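Kostari Robotics Laboratory
9 August 2024

1/ This thread reports a fault on one of our tabletop arms at the Naddale site. No one was hurt. We are publishing what we know because other groups run similar drawer-opening tasks and may have the same weakness in their setups.

2/ The task is simple to state. The arm reaches down to the front of a small wooden cabinet, takes hold of the drawer, pulls it open, lets go, and backs away. The run is repeated with small changes in starting position.

3/ The fault occurred during an unattended block of runs in March. On run 2496 the gripper did not release the drawer at the end of the pull. The control program recorded a release and moved to the next step, which was to back away.

4/ The arm then backed away with the drawer still in its grip. The cabinet was dragged toward the front of the table until its rear foot caught on a strip of tape. At that point the load rose above the limit and the arm stopped.

5/ The stop worked as designed. However, the limit had been set at 75 newtons, a value carried over from an earlier task that used a heavier object. For a small cabinet on a smooth table, that limit was far too high.

6/ The first question was why the program believed the gripper had opened. Our gripper reports two things: the command it last received, and the measured finger position. The release check read the first and ignored the second.

7/ In short, the program asked the gripper whether it had been told to open. It had been. The fingers had not moved.

8/ The second question was why the fingers had not moved. Inspection showed a worn cable at the wrist. When the wrist was turned fully down and forward, as it is at the drawer, the connection dropped for short periods. In other positions it was sound.

9/ This explains why our morning checks did not find it. The checks open and close the gripper with the arm in its rest position, well away from the cabinet. The cable passed every time.

10/ We then went back through the logs for the same block. The same mismatch between command and measured position appears on 4 earlier runs. In each of those the connection came back before the arm began to back away, and the run was scored as a success.

11/ Those scores have been withdrawn. The runs remain in the archive with a note, so that anyone working from the Zilisico task set can see which ones are affected.

12/ Damage was minor. One drawer runner was bent and has been replaced. The gripper fingers were removed, measured against a new pair, and returned to service.

13/ The safety finding is more serious than the damage. Our site rules allow staff to reach over the table between runs to reset the drawer by hand, once the status light shows that the gripper is open. The light was driven by the same faulty check.

14/ A person resetting the drawer on one of the affected runs could have had a hand near fingers that were still closed under power. Hand resets were suspended at all Naddale tables on the day this was understood.

15/ The following changes are now in place. The release check reads measured finger position and will not pass on the command alone. If the two disagree for longer than half a second, the arm holds still and calls for an operator.

16/ The load limit is now set for each task and must be entered before a block can start. There is no default value. A blank field stops the program from loading.

17/ The morning check now opens and closes the gripper at the drawer position as well as at rest. It adds a little time to the start of the day. Staff have been told not to skip it when the schedule is tight.

18/ Wrist cables are replaced after 2000 runs whether or not they show wear. The cable that failed was past that point, and we had no rule that would have caught it.

19/ Hand resets have resumed under a new rule. The operator presses the stop button, confirms that arm power is off, and only then reaches over the table. The status light is no longer accepted as proof of anything on its own.

20/ The Alemayehu review group read a draft of this report and asked whether a slower pull would have prevented the fault. It would have lowered the force on the cabinet. It would not have opened the gripper, and the light would still have been wrong.

21/ One item is still open. We do not yet know why the gripper's own fault signal stayed silent while the connection was dropping. The unit has been set aside for testing and we will add to this thread when there is a result.

22/ Groups using a similar release check are asked to look at which value it reads. Questions may be sent as replies and will be answered here.

Comments

tablearm_ops: We checked ours after reading post 6. Same problem, command value only. Fixed this afternoon, thank you.

mwr_lab: Was the wrist cable tied down at both ends or only at the camera side?

Kostari Robotics Laboratory: At one end only. It is now held at both, with slack left for the full turn of the wrist.

gripnotes: Please do post the result on the fault signal. Ours has been silent too. 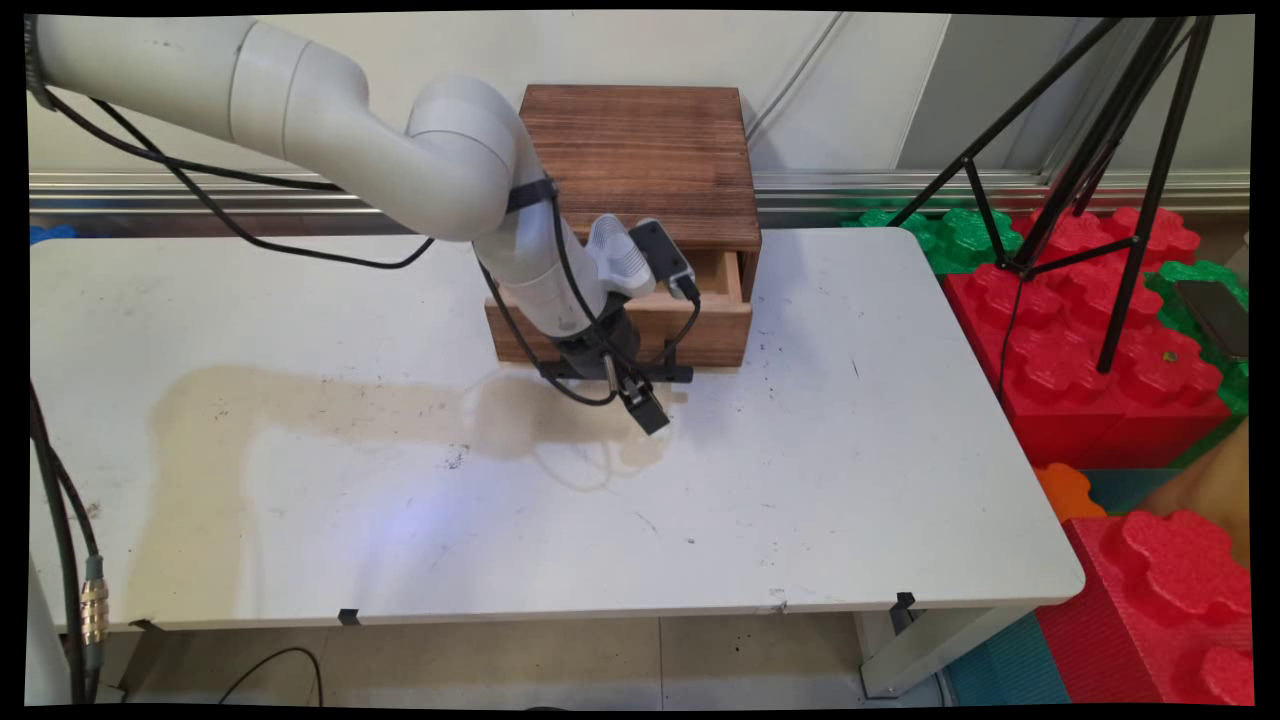 Drawer task at Naddale, with the gripper at the front of the cabinet and the drawer partly open.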